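Chapter 12
Queues, Carts and Scenery: How a Dark Ride Gets Laid Out

Draft text, posted 26 September 2021. Page refs to be fixed later.

What you need before starting: chapter 3 (capacity), the bit on sight lines, a pencil. A calculator helps. Skip the boxed problems if you're short on time but come back to them before the test.

12.1 Start with the building

Most students start with the story. Wrong end. Start with the box. A dark ride lives in a plain shed, usually a big one, and the shed was paid for before anybody drew a pirate or a ghost. Size, height, column spacing, fire exits. Those come first. Write them at the top of your sheet and don't lose them.

Our running case for the chapter is Bistby, a mid-size park with one old ride shed and one new one. The old shed has columns every few yards, right where you'd want the big finale scene. The new one is clear span. Same track length in both. Very different rides. In the old shed the track has to weave, so guests get lots of small rooms and quick turns. In the new one the designers could open it up, and they did, maybe too much. You can see the far wall from the second turn if the work lights are on. Guests noticed during evacuations. More on that in 12.4.

Key terms: clear span, show scene, load platform, dispatch interval, block zone. Learn dispatch interval cold. It comes up in every section.

12.2 Throughput, quick version

Dispatch interval is the time between one vehicle leaving the platform and the next one leaving. Shorter interval, more riders per hour. Simple enough. But every scene has to play its full show for every vehicle, so a short interval squeezes the scenes. A scene that needs 51 seconds to tell its joke can't reset for a vehicle arriving every 12. Either the scene loops, or it gets split in pieces, or the joke gets cut. Usually the joke gets cut.

The Chien boat ride is the textbook case of looping done well. No scene has a begining or an end. You float in, somebody is always mid-song, you float out. Nothing to miss. Boats can bunch up or spread out and the show doesnt care.

Compare the Alteo coaster-and-scenes hybrid. Timed scenes, trains have to hit their marks. One slow load on the platform and the whole line behind it waits in the dark, looking at the back of a scenery flat. Good ride on a good day.

Worked problem. A ride posts 3047 riders for a full operating day in January, low season. Vehicles seat 3. Assume every seat filled. Vehicles dispatched: 3047 divided by 3, so 1015 full ones and one more with two people in it. Call it 1016. Now redo it with every third vehicle leaving with an empty seat. Do this by hand, please.

12.3 The queue is part of the ride

Guests spend longer in line than in the vehicle. Often much longer. So the line gets designed too. Shade first, then something to look at, then story. In that order. A clever story in full sun is just a hot line with signs.

The switchback (back and forth between rails) packs the most people in the least floor. Everybody hates it. A winding path feels shorter but eats space. Most parks do both: winding path up front where the photos get taken, switchbacks hidden indoors. At Uritz the hidden part was sized for a slow year, then the ride got popular, and the line spilled out past the restrooms and across the parade route. Fixing that took a new building. Measure the overflow before you pour concrete.

Things to check on any queue plan:
Where do strollers go
Where does a person leave if they change their mind
Can a wheelchair make every turn
Where does the line stand when the ride is down

Last one gets forgotten all the time. See problem 4.

12.4 covers evacuation paths and work lighting, and it's long. Read it in two sittings. Bring your floor plan from the Bistby exercise, you'll be drawing on it again, so don't ink anything yet.

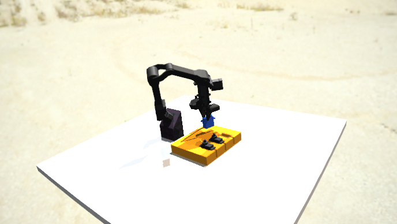
Fig. 12.1 Black arm holding a blue block over a tray. Computer rendering.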